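Hand-held gripper pair, pre-session safety checklist (with my comments)
Shared workshop, big white table
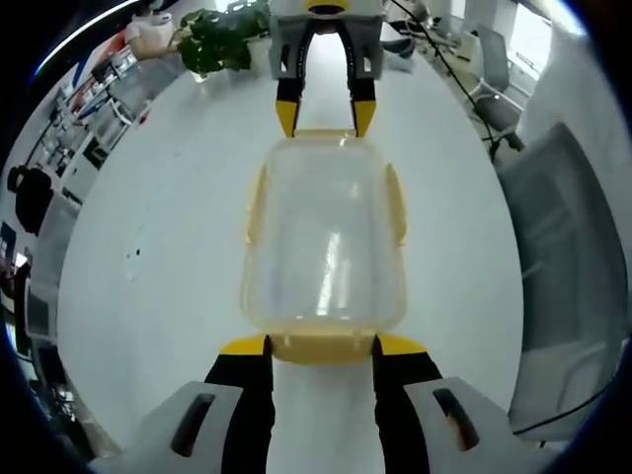

Before you start reading

I wrote the first version of this in March on the back of a parts list, and it has grown every time one of us got pinched, tripped or annoyed. It covers the two hand-held grippers we built for the Tenari project, the ones with the yellow fingertips. If you're borrowing the bench for something else you can skip to the table section. Everybody else, please do the whole thing! It takes 13 minutes if you don't stop to chat (I always stop to chat).

Mark each line OK, FIX or N/A. My comments are underneath, and you're welcome to add your own.

1. Fingers and tips

1.1 Both fingers open and close all the way without sticking. OK
Comment: Left one used to hang up halfway. Halina Kubiak took it apart, found a burr the size of a grain of salt, and filed it off. Smooth as anything now.

1.2 Yellow tips seated, no splits, no wobble. OK
Comment: Wiggle them with your own fingers, and do it with the power off. I know, I know. I've been bitten once and I'm still telling people about it.

1.3 Tips match each other on both tools. OK
Comment: We had a batch where one tip came out a hair longer. You don't notice until you try to pick up something thin and it slides away sideways.

1.4 Screws at the finger base snug. FIX
Comment: One was backing out again. I put a dab of thread lock on it and tagged the tool for the evening. Przemysław Nowicki wants to swap to longer screws and I think he's right, but somebody has to order them.

2. Housings and cables

2.1 No cracks in the gray housings. OK
Comment: Run a fingernail along the seams, you'll feel a crack before you see it. The spare set of housings is in the Lustoment drawer, the one that sticks.

2.2 Slots clear of dust and tape scraps. OK

2.3 Cable has slack at full reach, both people standing. OK
Comment: Both people! Testing this alone tells you nothing about what happens when your partner steps back.

2.4 No cable across a walking path. FIX
Comment: I moved the floor run along the wall and taped it. A cable over the tabletop is fine with me as long as nobody sets a hot iron near it.

2.5 Stop switch works from either side of the table. OK
Comment: Press it for real. Pointing at it doesn't count (Hoi-yan, I love you, but it doesn't).

3. Two-person handling

3.1 Agree out loud who lets go first. OK
Comment: We say "mine" and "yours." Sounds silly, works great. Before we had the words we both let go at once, more than once, and that's how the Skirura box lost its corner.

3.2 Squeeze setting at 50 for thin plastic. OK
Comment: Clear food containers bow in if you go higher. Grab the rim, it's much stiffer than the walls. Halima Osagie has been trying 7 lower with the new tips and likes it, so if you want to experiment, ask her first and write down what you used.

3.3 Nothing heavier than 642 grams between the two tools. OK
Comment: Oddly exact, I know. It's what the bag of sand weighed on the last test where nothing slipped, and I'm not rounding up!

3.4 No glass, no knives, no hot liquids. OK

3.5 Sleeves up, hair back, lanyards off. OK

4. Table and room

4.1 Tabletop wiped. FIX
Comment: Specks again. They get into the finger joints, so please wipe before AND after. The Brzozowska cloths are the good ones, the paper towels just push it all around.

4.2 Plant kept clear of the working area. OK
Comment: It can live on the table. Water it in the sink, please, well away from the electronics.

4.3 Chairs pushed back out of reach of your heels. OK
Comment: When you're watching the far tool you will walk backward into a chair. Lucyna Mazurek did it with a full container and I did it the same afternoon.

4.4 Anyone standing near the table knows you're about to start. OK

5. Open items

Longer base screws: still to order.
Second stop switch for the far side: parts are in, needs an evening of soldering. I can do it if someone brings snacks.
Tip wear log: Hoi-yan Kao has the notebook, ask her for it before you swap a tip.
Thread lock: we're almost out, the little red bottle.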